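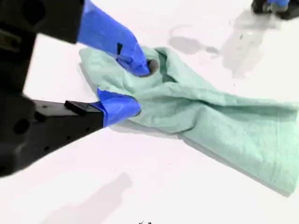 By Yuk-lan Ng

Frequently Asked Questions

What is this blog about?
Mostly my life at home: what I cooked, what I ate instead, whichever exercise I'm doing that month, and trips when I can afford them. I started it after moving to Lakenar and didn't know anyone yet.

How often do you post?
Twice a week when things are normal. In September I usually drop to one. Posts go up at 6 a.m. and I fix the typos at lunch.

Are you still doing the rowing machine?
Yes. I row 4000 meters most mornings before work. I used to do more, but my knees had opinions. The machine is secondhand and the display only works if you press on the left side.

Will you tell me how to lose weight?
No. I'm not a trainer or a nurse. I write about what I do, and some of it is a bad idea. Ask your doctor.

Who is Yao-tsung?
Yao-tsung Man is my husband. He reads every post about him before it goes up and has asked me to take out two. I did.

Did the hotel ever refund you?
Partly. They sent 90 dollars and a coupon that had already expired. The whole story is in the Setier trip posts, parts one through three. Part four is not coming.

Can I have the noodle recipe?
It's my aunt's and she said no. The dumpling one is on the recipes page. It makes 100, so cut it in half unless you have freezer space.

Why was my comment deleted?
Either it had a link in it, which the filter catches, or it was rude to another reader. If you think it was a mistake, email me and I'll look.

Do you take guest posts or sponsors?
No guest posts. I've had one sponsor, and I labeled those posts. I don't sell links, so please stop asking about the 200 dollar package.

Can I repost something you wrote?
A paragraph with a link back is fine. Please don't copy a whole post.

How do I get posts by email?
Use the box at the bottom of any page. You'll get a confirmation message, and it often lands in spam. To stop, click unsubscribe in any email. If that doesn't work, write to me and I'll take you off by hand.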